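Chore robots: still waiting

Another month, another round of promises that a machine will soon be tidying your kitchen. Stiltier says its home helper will be "chore ready" by April. Lurnasum says the same about its shop-floor model, only with more slides. We've been reading this kind of thing for years, and we'd like to see a shelf that got straightened without a technician hovering nearby.

To be fair, picking things up has come a long way. Diekmann's open day let visitors watch an arm sort a bin of household odds and ends, and it got through most of them. It also took 11 minutes to do what a bored teenager does in four. One member asked if it could put a cap back on a glue bottle. The answer was a long talk about the next software release.

That's the trouble with chores. Grabbing is the easy part — a bottle stands still and doesn't argue. Wiping the smudges off it, knowing it belongs in the drawer and noticing that it's nearly empty are all separate problems, and the sales sheet tends to treat them as one. Zinura's brochure lists 1115 "everyday objects" its gripper can handle. We read the whole list and found no mention of where any of them get put afterward.

Small shops have been asking us whether to set money aside for one of these. Our advice is the same as last year: ask for a trial on your own bench, with your own dirty bottles and bent boxes, and let it run a full shift. If the seller wants to bring their own objects, keep your money.
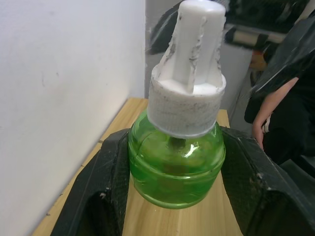 Held upright over the board: a small green bottle with a well-smudged white cap.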